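Home > End-of-arm parts > Finger covers > Flornent Finger Sleeve, box of 64

Flornent Finger Sleeve
Slip-on covers for two-finger grippers used in kitchens and food prep test areas

Box of 64 (32 pairs)
Sizes: Narrow, Standard, Wide
Color: white
In stock, ships from Asden

We sell a lot of these, and we get a lot of phone calls from people who think the sleeve makes their robot "food safe." It doesn't. A sleeve is a piece of material that goes over a finger. It can be clean or dirty, it can be made of something suitable or something unsuitable, and it can be changed on time or left on until it frays. We'd like you to know which of those you're paying for before you order.

What the maker says
The Flornent sheet gives a life of 200 grasps per pair. We asked what object, what grip force and what counts as the end of life, and the answer was a soft foam block at the lightest setting. Treat the number as a ceiling. Our own bench tester, Muthu Namboodiri, changes his when he sees the first crease that won't press flat, and he has never reached the printed figure with anything that has crumbs on it.

The sheet also says "suitable for food areas." Ask what that covers. An area is a room. Contact with food is a separate claim and should come with a declaration for the exact material, including any adhesive or print on it. For this sleeve the declaration covers the outer face only. The seam tape is not on it, so keep the seam on the back of the finger.

Household counters, household appliances
Most published rules for robot cells were written with a fence in mind. Put an arm at a kitchen counter and you've got cords, glass doors, touch panels and somebody who wants to get a drink out of the fridge. A certificate for the arm covers the arm as it left the factory. It does not cover your fingers, your sleeves, what's on the plate or what's plugged in behind it. That part is the integrator's job, and if you bought the pieces separately, the integrator is you.

Grippers at work around a white speckled counter and its appliances.
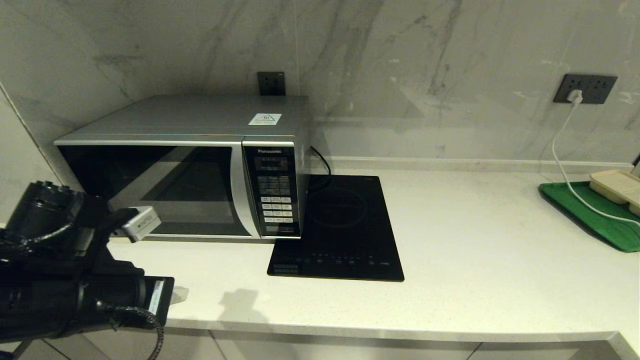
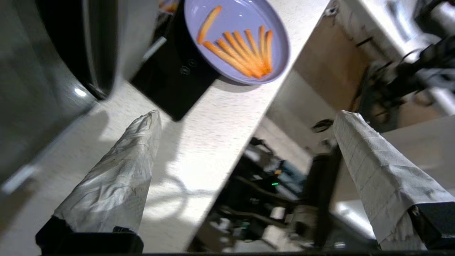
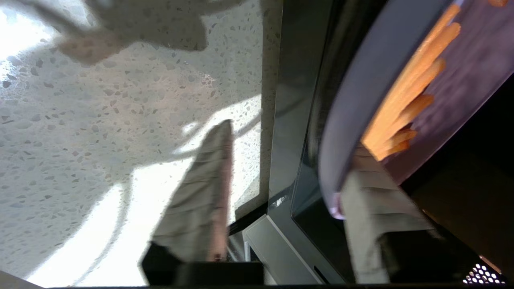
Before you order, write down four things: what the fingers will touch, how hot it may be, who can reach into the space while the arm has power, and what stops the arm. If the last answer is "the software," keep writing. A stop button should be where a person standing at the counter can hit it without leaning past the arm.

House rules we'd suggest
These come from Athina Alexiou, who does site checks for us and has a low opinion of laminated posters.

Power the arm down before changing a sleeve. Holding still is not powered down.
Change both fingers together. A new sleeve against an old one grips crooked.
Keep one set for food that will be eaten and one for practice food, in separate boxes with separate labels. Better yet, never eat anything from a test counter.
Route arm cables so they can't snag on a door or the counter edge at any point of travel. Check this by moving the arm slowly through the whole task, doors open and doors closed.
Treat a cooking zone as hot for 15 minutes after use, whatever the display says. The sleeve is not heat rated.
Log sleeve changes. A tally on the box lid is fine.

Tape
Yes, people wrap fingers with tape or paper and it often grips well enough. We have no quarrel with that for trying out a grasp. It's a poor choice once the task involves food someone will eat — you can't state what the glue is made of, and loose ends come off in pieces.

Fit
Measure the finger at its widest point, with the pad on. Between sizes, take the smaller. Wide is too loose on most tapered fingers and will rotate under load. It does not fit the Benítez long finger at all, despite what the carton says. We've asked for the carton to be changed.

Returns
Unopened boxes only. If a sleeve splits in the first 2 changes, send us a photo of the split and of the finger, bare, and Ayantu Lemma at the parts desk will sort it out.

Also on this shelf
Platelthorpe seam clips, pack of 15
Sleeve change log, pad of tear-off sheets
Bare finger pads, replacement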